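¿Talla de espinilleras para un lateral con gemelos de ciclista?

Juego en una liga de aficionados, lateral derecho por descarte, y en junio me compré unas Gridon talla M porque la tabla del fabricante decía que era la mía. A los diez minutos de partido las tengo mirando hacia atrás, protegiendo muy bien el gemelo, que no me lo patea casi nadie. He probado con esparadrapo, con dos pares de medias y con paciencia. ¿Subo a la L, cambio de marca o asumo que a mi edad toca portería? Presupuesto: 30 euros, y ya me duelen.
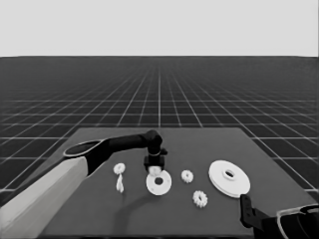

2 respuestas

flastatero
Mide desde debajo de la rodilla hasta el empeine y réstale 4 centímetros. Si te salen 27 o menos, la M te vale de largo y el problema es el ancho. Las Gridon son planas como una tabla de planchar y en una pierna gruesa bailan. Yo pasé a las Flukeck, que vienen más curvadas, y las llevo con una manga de compresión debajo de la media – la manga con bolsillo, no la lisa, que es la misma tela por el doble de sudor. El esparadrapo, por encima de la media y justo debajo de la espinillera. Si te lo pones en medio solo consigues depilarte.

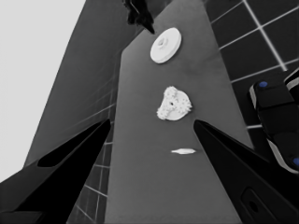

Sobre las tobilleras incorporadas: para un lateral que sube y baja, yo me las ahorraba. Dan calor, tardan una vida en secarse y acabas quitándoselas. Lo que sí miraría es el refuerzo interior, porque en muchas baratas es una espuma que a media temporada se queda aplastada como ese disco blanco de la mesa gris, corto y plano, solo que sin la dignidad de parecer una rueda. Aprieta con el pulgar en la tienda: si se hunde y no vuelve, déjala donde estaba.

dunleavy_lateral
Compra las de 400 gramos el par, las gordas. Pesan, pero no se mueven. Yo llevo las mismas desde juveniles y solo me he roto el peroné una vez, y fue bajando del autobús.

Comentario de flastatero, 16 dic 2020
400 gramos para jugar de lateral, dice. Para eso que se ate un ladrillo, que también protege y sale más barato. Prueba primero la manga, que no llega a la mitad de tu presupuesto, y si con eso siguen girando, entonces cambia de espinilleras.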